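Print this page | E-mail to a friend
Filed under: Home & Household > Laundry > Care labels and other fiction

Gray clothes piled in a basket in several different grays 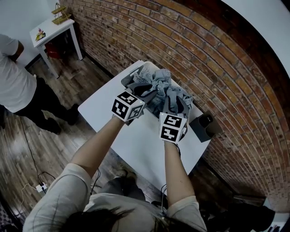
I own almost nothing but gray. This was supposed to make life easier. The plan was that everything would go in one load, nothing would ever bleed onto anything, and I could get dressed in the dark. It worked for the better part of a year and then the grays started drifting apart. The tops I bought as a matching set in July are now a sort of bluish one, a sort of brownish one, and one that still looks like it did in the store, presumably to shame the others.

What I do: one big load on Sunday, warm, normal cycle, a full cap of liquid detergent, then the dryer on high until somebody remembers it. The darker things also have pale streaks along the folds, which I took for lint until I tried to pick one off. Water in Clemdale is hard enough that the kettle has its own geology. Is it the water, the dryer, the detergent, or have I just bought cheap clothes? And can any of it be undone?

Posted by Areeba Sandhu, 3rd February

Reply from bestetti_owner

Get a better machine. I have a Bestetti and my clothes are fine.

Reply from Lorker

I'll skip the machine question, having owned four of them and ruined clothes in every one.

You have two problems and they're making each other look worse. The streaks are probably detergent. A full cap is for a load of football uniforms, and in a crammed drum the stuff gets trapped in the folds and never rinses out. Take one of the streaky things and run it under the warm tap for a minute, rubbing the pale bit between your fingers. If it goes slippery, there's your answer. Rewash with no detergent at all and an extra rinse, and leave the drum a third empty. People hate hearing this last part. I hated it too.

If it doesn't go slippery, and the streak is still there when the cloth dries, then it's wear. Fabric rubs along a crease and the color goes from the high points first. That doesn't come back. Turn things inside out from now on and try to feel philosophical.

The drifting is dye. Gray is hardly ever just watered-down black, it's a mix, and the colors in the mix don't all fade at the same speed. Lose the yellow side and you get your blue one. Lose the blue and you get brown. Two tops off the same rack can be different dye lots, or different fiber (check the labels, I'd bet one has more polyester in it and that's the smug one). Cold wash, gentle cycle, low heat or a drying rack. It slows down a lot, but it won't reverse.

For hard water, a water softening powder made for laundry does help. Measure it. Please don't add vinegar and bleach to the same wash, which I mention only as somebody always suggests one and then somebody else suggests the other. The fumes are dangerous.

You can redye cotton. I did 3 shirts once in a big pot with a packet of dark gray and they came out matching each other perfectly and matching nothing else I owned. The stitching is usually polyester and won't take it, so you end up with contrast seams whether you like them or not.

Reply from Mrs Sial

Agree with Lorker about the detergent. I would add that if your tops are 100 percent cotton the dryer on high is also shrinking them, so the color may not be your worry for long. My husband has a sweater that now fits a cat – not our cat, she is large.

Also wash the dark grays separate from the pale ones. I know you said the whole point was not to sort. Sorry.

Comment from Areeba Sandhu

It went slippery. It went VERY slippery, I could have shampooed with it. Running the lot again with nothing in. Will report back on the brown one, which I have started to think of as taupe.

Was this answer useful? Print | E-mail
More in: Laundry, Fading and dye, Hard water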